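Press release

Vornuneo presents Nyanda, a small wooden shelf for tissue packs

Brusstead, March. The home goods firm Vornuneo is adding a shelf unit to its Lavance range. It is called Nyanda and it is made for households that buy tissues in many packs and have no good place to keep them. The unit is 68 cm high and will be sold in 16 shops from this month.

"In many homes the packs stay on the floor for weeks," says Salim Gachanja, product manager at Vornuneo. "We wanted to give them a place which one can reach without bending too much."
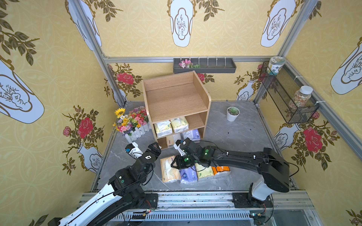

Three levels, one open top

Nyanda is light in colour, to go with strong wallpapers such as yellow with red roses. It has an open compartment at the top and two tiers under it. Soft packs can lie side by side on the middle tier, and the bottom tier takes the packs that are used less often. Small things, like flowers or a plant in a white pot, can stand next to the unit.
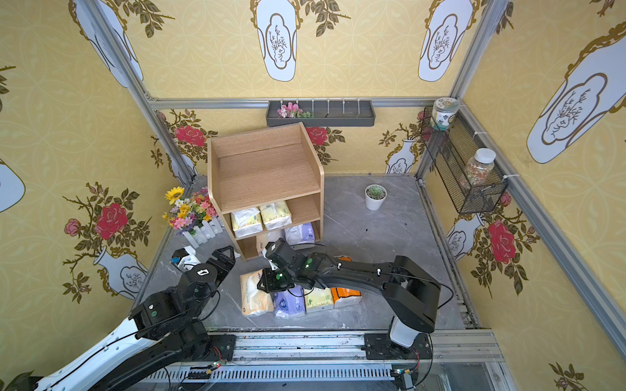 Tall packages

Some tissues are sold in a long, round package. Such a package can be put upright on the shelf board, as with the yellow and white one with the red heart on its label.

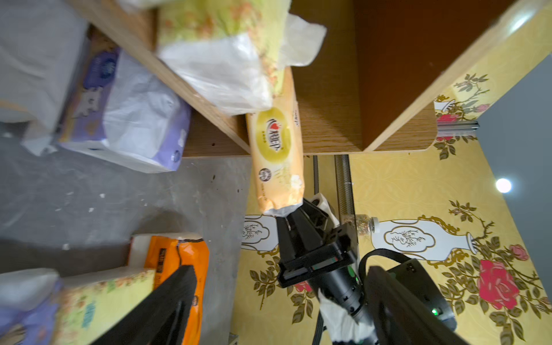 How much weight can one tier carry?
Each tier carries 16 kg if the unit stands on a level floor.

Price and delivery
Nyanda costs 96 euros. Delivery in Brusstead is free for orders above 60 euros. The shops are closed on Sunday.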